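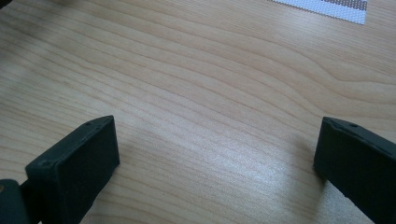
Shoaib Talpur
Nov 21, 2025

1/ A few people from my old banquet crew have asked what I do all day now that I've "gone to the robots," so I'm going to try to answer it here in one go, with apologies to anyone who only follows me for the bread.

2/ Short version: I set tables. I set tables for eleven years at Helbridge, and now I set them at Trollora, except that I do it with a gripper in each hand instead of my fingers, and everything I do gets recorded so that a machine can learn from it. Same fork, same side of the plate, very different shoulders by the end of the shift.

3/ For those who never worked there, Helbridge does conferences and weddings, and the biggest dinner I was ever on was 622 covers. You start laying up after lunch and you do not stop. I have very fond memories of that room and very few fond memories of my lower back in it.

4/ Then in September management told us they'd signed up for a trial of something called Cletov, meant to do the laying up and some of the clearing before guests come in. You can imagine the break room. Half of us had already decided it was the end of the job, and the other half wanted to know if it could carry a tray of glasses past the bar without getting chatted to.

5/ What I hadn't thought about until then was that somebody has to teach it. Trollora, who make Cletov, were looking for people who had done table service for years, and the pay was better than evenings. I talked it over at home for a good while, and then I applied.

6/ So a working day goes like this. You get a table, a placemat, a plate, and a caddy with some of the cutlery in it. You pick up the grippers, you lay the place, you stop, you clear it all back, you do it again with things moved a little. We work in batches of 100, with a proper break in between, and yes, we do take the break.

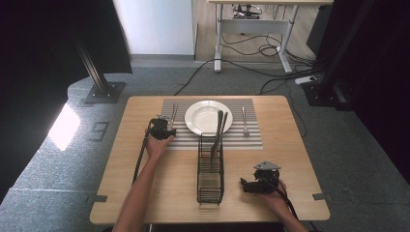 7/ The hard part for me was slowing down. After eleven years I don't look at a fork, my hand just knows where it is. With a gripper you have two big blunt fingers and no feeling in them at all, so you have to come at the handle from the right side and close gently and wait until you're sure. My first week I chased one knife across a table like a kid with a goldfish.

8/ You also find out how much you do without ever having been taught it. When I put down a fork I nudge it straight with the side of my little finger, and I had no idea I did that until I didn't have a little finger to do it with. Now I square it up with the tip of the gripper, and it takes a bit longer, but it's a nice small moment when the thing finally sits parallel with the plate.

9/ Cheema, who trained me, sits with the recordings after each batch and tells you which ones they can use. My best so far is 97 out of the 100, and I'll admit I walked home very pleased with myself. The ones that get thrown out are mostly me hurrying. A recording where you fumble and calmly fix it can be worth keeping, by the way, because the machine will fumble too and it needs to see someone put it right.

10/ Something I wish we'd had more of at Helbridge: you get to hear why. If Cheema rejects one, we watch it together and talk about it, and a couple of times I've won the argument. They had the cutlery going down before the plate. I said no banquet server I ever worked with does it that way, you'd only be shuffling it all over again, and the next day the instruction sheet had been changed.

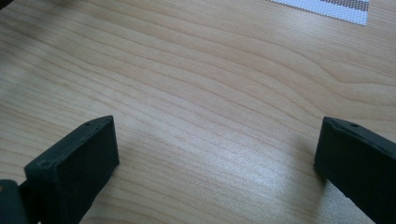

11/ Now the bit people really want to ask about, which is whether I've trained my friends out of their jobs. I think about it a lot, usually on the bus. I don't have a clean answer, and I'd be wary of anyone from my side of it who did.

12/ I can tell you how it has gone at Helbridge so far, from the people still there. No one has been let go. Laying up starts later than it used to, so the afternoon shift is shorter, and for some of the crew that means getting to pick up their kids, and for others it means fewer paid hours they were counting on. Both of those are true in the same room and they don't cancel each other out.

13/ The crew asked for the lost hours to be made up in training, wine and allergens and so on, and they've been promised an answer before the new year. I'm hoping it's a good one. If you're a manager reading this with a trial of your own coming up – please have that conversation before the thing arrives and not after, it would have saved a lot of bad sleep.

14/ And Cletov still needs a person near it. It can lay a plain place setting well enough, but a folded napkin defeats it, and so does a tablecloth with a wrinkle. My old section head goes round behind it straightening things exactly the way she used to go round behind me, which I find oddly comforting.

15/ As for me, I miss the noise. I miss the ten minutes before the doors open when everything is done and you stand there with your tie crooked. It's a quiet room where I work now and the table gets cleared before a single person has eaten off it. My back is so much better though, and I'm home for dinner most nights (I lay the table, of course, the family won't let me off that one).

16/ Happy to answer questions from anyone in hospitality who's thinking of applying for this sort of work. My messages are open, I'm slow but I do reply. Bread posts resume tomorrow, there's a rye on the counter that needs me.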